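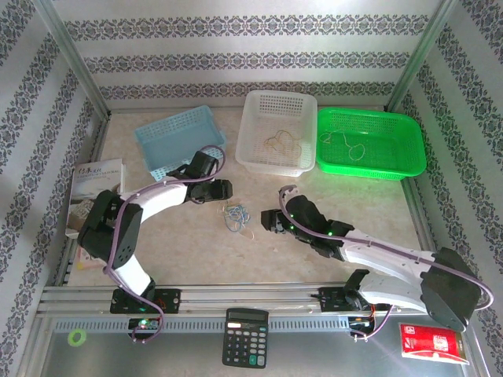 Skirkus Reports Two-Arm Sorting Method That Learns From Its Own Dropped Grasps

Skirkus, a robotics research company, today released results from a study of how two small robotic arms can be taught to sort soft, tangled items into baskets. The method, called Gekach, trains the arms on failed attempts as well as successful ones. In tests with rubber bands, arms trained this way needed fewer repeat grasps than arms trained on successful attempts alone.

Rubber bands are a hard test for a robot. They change shape when touched, they catch on each other, and a gripper that closes on one band often comes up with several. Most training sets for this kind of work leave out attempts that go wrong. The Skirkus team kept them and marked the point at which each one failed.

"We had been throwing out every recording where a band slipped or a second one came along with it," said Annatjie Adams, who led the study. "Those recordings show what the arm should do next. Once we kept them in, the arms began to put a clump back down and try again from the side."

The arms work on a tabletop setup known inside the company as Skandel. Both are mounted on one aluminum rail at the front of the table and reach toward a shared area in the middle, where the bands are placed in a pile. Perforated plastic baskets stand along the back of the table in light blue, white and bright green. The walls around the table are papered in a repeating damask pattern, and everyday objects are left nearby, including a calculator on the shelf below the rail and a book leaning at the left side.

A person first guides the arms through the task by hand control. Operators worked in shifts over 12 days to record the training material. They were told to carry on after a mistake and recover from it in whatever way seemed natural. A reviewer then went through each recording and added a mark at the moment the grasp was lost, the wrong band was lifted, or the two grippers got in each other's way.

The control software learns from the full set. During training it gives less weight to the movements just before a mark and more weight to the recovery that follows. No extra sensors were added to the grippers, and the arms themselves were not changed between the two versions being compared.

Each version was tested over 7 sessions. The starting pile was mixed again before every session, and the baskets were moved to new positions along the back of the table in 3 of them. The Gekach version needed fewer repeat grasps in 6 of the 7 sessions. In the remaining session, the two versions performed the same.

The gain was largest when bands were looped through each other. The version trained only on successful attempts tended to repeat the same grasp at the same spot. The Gekach version more often used one gripper to hold the pile while the other pulled a band free.

The study also found limits. The method did not make the arms faster on loose, single bands, and it did not help when a band was caught on the rim of a basket. Marking the recordings takes time, and the team has not yet tested whether the marks can be added automatically.

"The review work is the expensive part," said Hywel Prosser, who manages the test site for Skirkus. "A person has to watch every recording, some of them more than once, and two reviewers will not always put the mark in the same place. That is the next thing we want to measure."

Skirkus will repeat the tests with cable ties and short lengths of string. Packaging company Blomqvist will supply mixed samples from its packing lines for a later round, which is planned to start in January.

A written report on the study, with the marking guide used by reviewers, is available from Skirkus on request. Research groups that want to run the comparison on their own arms can also ask for the training recordings.

About Skirkus
Skirkus develops training methods and test setups for small robotic arms used in sorting, packing and light assembly.

Media contact
Press Office, Skirkus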